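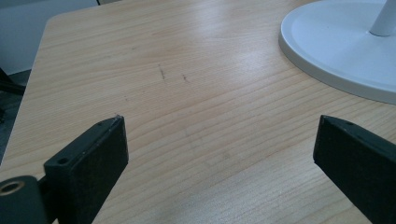
A light-colored tabletop with a fine grain.

1/ Dukstead Capital has told investors that withdrawals from its property credit fund will remain closed through the end of May. The fund held $566 million at its last reported valuation.

2/ Two loans account for around 40 percent of the portfolio. Both were made to Hollemach, a developer that stopped paying interest in the winter.

3/ Kobina Atinga, who ran the fund from its launch, has given up day-to-day control. He remains a partner in the firm. Kofi Boateng takes over as manager.

4/ In a letter sent Sunday evening, Mr. Boateng said the fund would not sell loans at distressed prices in order to meet requests for cash.

5/ Soylu, the fund's main lender, has asked for more collateral. Talks on new terms continue.

6/ Investors who filed requests before the closing date will keep their place in line. New requests are not being accepted. Statements will be mailed by the administrator, Pletora, on the usual schedule.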